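Print this article | E-mail this article

Search the encyclopedia Go Advanced search

Automation in contract kitchens

Automation in contract kitchens is the use of robotic arms, portioning machines and scheduling software in kitchens that prepare meals for hospitals, schools, offices and aged care homes. It differs from automation in food factories, where one product runs on a fixed line for long periods. A contract kitchen may change its menu every day, and the same bench is used for several jobs in a shift. Most installations therefore cover a few repeated tasks, and the rest of the work stays with the kitchen staff.

Background

Machines for slicing, mixing and dishwashing have been ordinary equipment in large kitchens for decades. Robotic arms came later. The early ones were bolted behind guards and did a single job, usually lifting trays on to a belt. Lighter arms with force limits made it possible to place a robot at a bench where people also work, although many kitchens still mark off a floor area that staff keep clear of while the arm is moving.

Handling is harder to automate than cutting or heating. Bowls, cups and utensils differ in size and colour, they are often set down close together, and many have curved or shiny surfaces that sensors read poorly. Developers commonly rehearse bench work in computer simulation before an arm is tried in a kitchen. A simulated bench can be rearranged in seconds, and a dropped dish costs nothing.

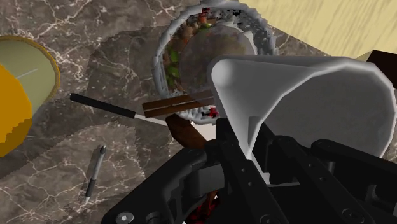 Simulated bench work: a black gripper with a tilted conical vessel beside a bowl on a marble countertop.

Results from simulation do not carry over completely. Grease, steam and worn crockery are difficult to model, and an arm that performs well on screen usually needs a further period of adjustment on site.

Use at Plomico

Plomico, a catering contractor, began a trial in October at its Kowalczyk Street kitchen, which employs 132 people. It installed 2 arms supplied by Miltano, one at the cold bench and one in the tray return area. Scheduling was handled by Plultirholm, a program already used by the company for ordering.

The cold bench arm was assigned to setting out bowls and adding measured portions. The second arm sorted returned cups and bowls into racks. Hot food, knife work and special diets were left out of the trial. Syahrul Lubis, the kitchen manager, said the tray return job was chosen at the request of staff, who had rated it the least liked task in the building.

Setting up took 12 weeks. Much of that time went to small changes in the kitchen itself: shelves were lowered, two patterns of bowl were withdrawn, and floor markings were repainted. Staff were also asked to put utensils back in fixed positions, a habit some long-serving cooks found irritating.

Effects on staff

No positions were cut during the trial. Thirteen employees were retrained as cell attendants, a role that involves loading ingredients, clearing faults and cleaning the gripper between menu items. The role was paid at a higher grade after talks with the staff association.

Reports from the bench were mixed. Attendants described less lifting and fewer sore wrists. They also described more standing and watching, and more interruptions when the arm stopped for a bowl it could not identify. Nkechi Ekwueme, an attendant on the early shift, said she missed having a second person across the bench to talk to. The roster was later altered so that attendants rotate to the hot line halfway through each shift.

Training is a continuing concern. New cooks have traditionally learned portion sizes and presentation at the cold bench, and where an arm does that work the skill has to be taught separately. Plomico now runs the bench by hand one morning a week for this purpose.

Safety and hygiene

Grippers have joints and screw heads that can hold food residue, so they are generally covered with a washable sleeve or removed for cleaning. Allergen control calls for a full clean between certain menu items. Emergency stops are placed within reach of each bench position and tested at the start of the shift.

See also: Cook-chill systems; Job rotation; Portion control; Tray lines

Last revised Mar 3, 2018

Contact us | Copyright and terms of use | Back to top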